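Open day at Trurby, 20 March 2019

I went to the Trurby open day for the sausages and stayed for the nuts. Nuts and bolts, that is – the Pukton workshop had its sorting benches going, and Jinlong Cui was on hand to field the same question from every visitor over fifty. (No, it won't do your garage. He has asked.)

We had 19 minutes before the next group was due, and I spent most of them behind a tall man in a Carroll cap. The pictures came out better than my view did.

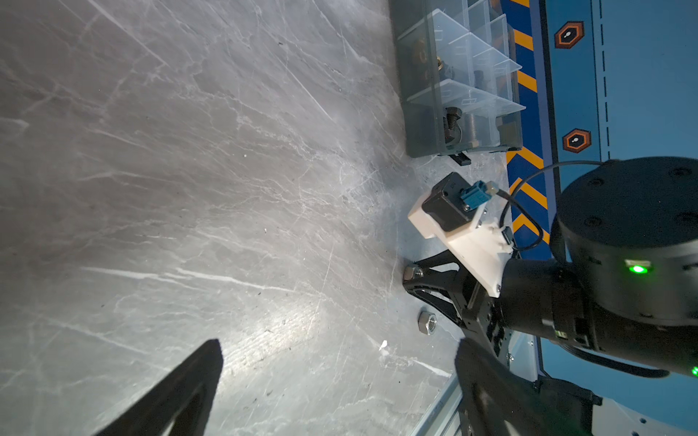
One nut in the grip, one still on the bench.
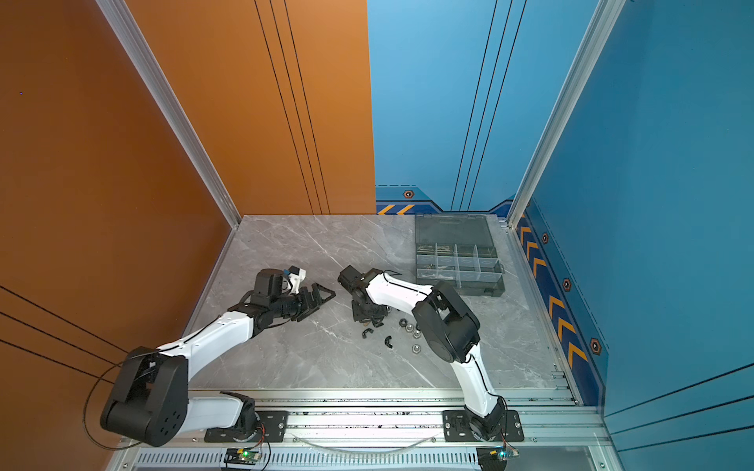 Both arms on their rail, with the organizer open at the back.

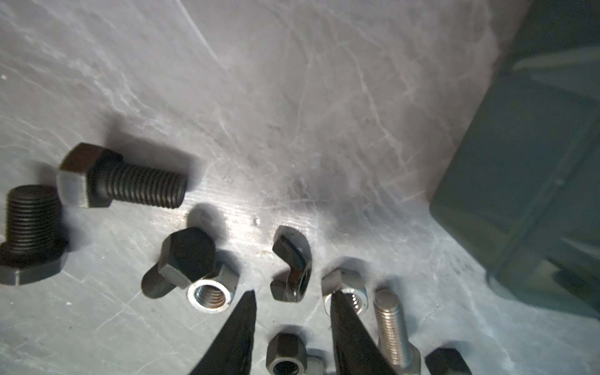 Black bolts, silver nuts and a wing nut, at close quarters. 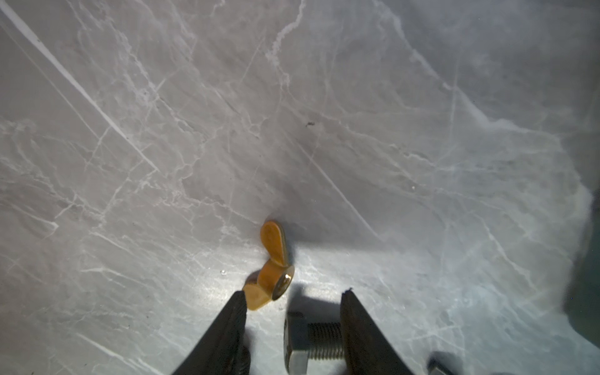

A brass wing nut and a silver bolt. The marble look is classier than my kitchen.

I have a coffee tin at home holding 13 years of leftover hardware, and I've never felt so judged by a bench. My neighbour asked whether the arms get bored. Jinlong said he does, sometimes, and went to find his tea.

The Trirketti display next door was also very good, if you like conveyor belts, and I do. Parking was five dollars, cash only, which seemed an odd choice for a day about automation. The sausages were two dollars and slightly burnt. I had three.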